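Wrist camera policy grabs the wrong food slice. Is my result real or am I fooling myself?

Posted by Otton_K in Robot Learning, 17 Jul 2019

Hi all, long-time reader, first time posting. I'm working on a small imitation learning project for my master's and I've got a result I don't trust. The job is burger assembly: bun, patty, tomato, greens, that kind of thing. The food gets stood up in little holders along a rail so two fingers can get at it from the sides. I drive the arm by hand, record it, and train a policy on the recordings.

I have 341 demos. I trained one policy on a fixed overhead camera and one on the wrist cameras only. Wrist only wins by 13 points on grasp success over 100 trials each. Great, right? Except my advisor looked at it for ten seconds and said "your holders are giving it away." Her idea is that the policy learned where the clear brackets are and closes the fingers next to one, whatever food happens to be there. And it does sometimes go for the neighbor slice when I ask for tomato!

So how do I tell whether it's looking at the food or the fixture? I can't reprint the holders in another color before the end of the month. Two wrist views from the work, so you know what the policy gets to see:

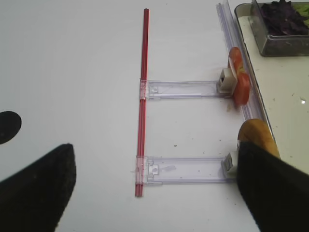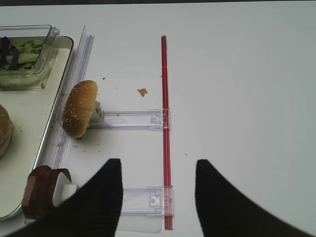 Conceição Esteves

Your advisor has a point, but I wouldn't throw out the result yet. I had the same fight with a screw-sorting setup (the tray had a notch in one corner and the network loved that notch more than any screw).

Look at what's available to it. The red rod is long, straight and shiny, and in both of your views it runs most of the way up the table with those brackets clipped on at right angles. If I were a lazy network I'd use that as a ruler too. Meanwhile in your first picture the tomato is a thin vertical slice and your finger is already over part of the orange one. The food is the harder thing to read there.

Here's what I'd run, and you don't have to print anything for it:

1. Leave the fixture alone and swap the food. Put the tomato where the orange slice goes and the other way around, then ask for tomato. If the arm goes to the old spot, you have your answer.

2. Empty holder trials. Same start pose, no food. A policy that cares about food should at least hesitate. Mine closed on thin air every single time, very humbling.

3. Slide the whole assembly sideways a little and keep the food in it. You want to know if it follows the fixture or just replays a position. People mix those two up, and they're separate problems.

4. Mask patches of the image at test time. Gray box over the food, then gray box over the red rod, and compare how far the predicted actions move. Do it on recorded frames so you don't tie up the arm.

Also, please report the wrong-slice grabs on their own. If "closed on something" counts as a success in your 100 trials, those 13 points could be nothing at all.

baird1971

just add more demos. 341 isn't a lot. also clean the table between runs, you've got crumbs in there and it might be learning those

jistley_dan

More demos with the same layout won't help much, they'll all have the same shortcut in them. If you do record more, shuffle which food goes in which holder each time. I'd take a small shuffled set over a big tidy one.

One thing I'd add to Conceição's list is your overhead baseline. Did it get the same crop size and resolution? We had a "wrist camera wins" result for a whole month in June and then found out the overhead images were being shrunk twice before training. Fixed that and most of the gap went away. Check it first, it's a five-minute job, and then do the swap test.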